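# Mameck Robotics Club: frequently asked questions

Last edited in February. Most of these come up at sign-up, and some of them are our own doubts about the program, written down so we don't have to repeat them every semester.

## What does the club do?

We take a small robot arm with a gripper and try to get it to do kitchen-type jobs with toy food. The main one this semester is picking up a toy vegetable and putting it in a saucepan. First a student drives the arm by hand, many times over. Then the recorded runs are used to train a model, and the model drives the arm by itself, often badly.

## Is this "teaching robots to cook"?

No. The school newsletter used that phrase and we asked them to stop. There is no heat, no water and no real food. A rubbery pepper that always has the same shape is a much easier problem than a pepper from the store, and we don't know how well anything learned on one would carry over to the other. We suspect poorly.

## Do I need to know how to code?

Not to start. You will need some by the time the training runs begin, and the students who skip it tend to end up watching. We would like to tell you the club is for everyone no matter what they bring, but somebody has to read the error messages.

## How much time does it take?

Meetings run 3 hours, once a week, in the back room at Chamoun Hall. The flyer says "a fun hour after class." The flyer is old.

Expect a large share of that time to go to setup, cables and a servo that has lost its position. If you come for the moving parts only, you will be bored by four o'clock.

## How many runs do we record?

Each task needs 30 good ones before we train on it. "Good" means the item was gripped, lifted and released in the pan without a hand reaching in to help. We used to accept runs where someone nudged the eggplant, and the model we got out of those was useless – it stopped above the table and waited.

The number 30 is a house rule. We have seen it quoted back to us as if it were science. It is how many we can get done before people want to go home.

## What is the Tramia Challenge, and should we enter?

Tramia is the regional student competition. Each team gets 10 attempts at a set task and is scored on how many succeed. We entered last year and got three.

Whether to enter again is an open question. In favor: a deadline makes people show up. Against: the rules let teams practice on the exact table and objects used in the scoring, so a high score mostly proves that a team practiced on that table. We raised this with the organizers and were told the rule keeps things fair. It does, but it doesn't tell anybody whether the robots are any good.

## The Brustent kit says "no training needed." Is that true?

Not in our hands. Brustent is the software package we use to record and replay runs. It replays a recorded motion just fine, as long as you put every object back where it was. Move the carrot a little and the arm closes on air. If you want it to handle a carrot that moved, you are back to recording runs.

It's still the least annoying option we have tried. Just don't believe the box.

## Does moving things between runs matter?

Yes, and it is the part new members fight us on. Lining everything up the same way each time makes the numbers look great and teaches the model very little. Shift the items a little between runs. Turn the pan handle now and then. Write down what you changed, in words another person can read.

## Can I drive the arm on my first day?

Probably, for a few minutes. You'll be slow and you'll drop things. Keep those recordings in the "failed" folder and don't delete them. We want to know how often we miss, and a club that only saves its good takes can't say.

## Is there a fee?

It's 8 dollars a semester, for screws and replacement wires. Nothing is refunded if your servo burns out, because the servo belongs to the club and we'll be the ones buying it.

## What's on the table?

A saucepan, toy vegetables, the gripper, and more cable than anyone would like. The pepper is the current favorite for practice. Its curve makes it awkward to hold level, so where you grip it matters more than it does with the carrot.

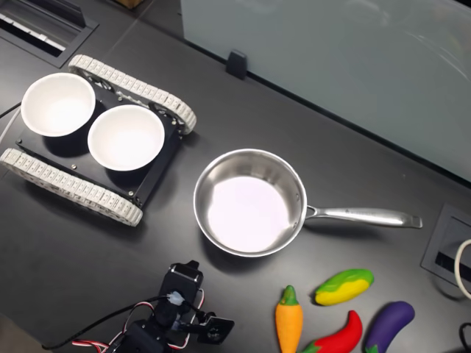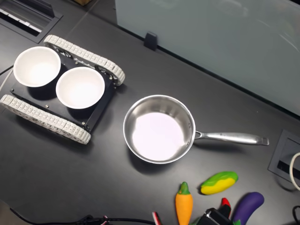
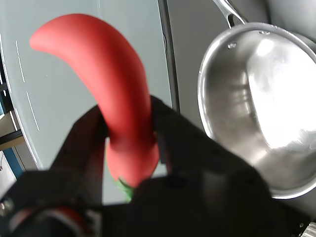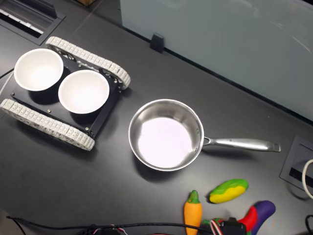

One parent's comment on an earlier version of this page was that it reads as if we were trying to keep students away. Her son had joined expecting to build something impressive and came home talking mostly about failed grips and what he was going to change the following week, and she wasn't sure at first if that counted as learning. She has since decided it does, but she would still like us to fix the flyer.

## Who do I ask if my question isn't listed?

Write it on the sheet by the door at Chamoun Hall. We read it before each meeting. If the answer is "we don't know," we'll write that next to it.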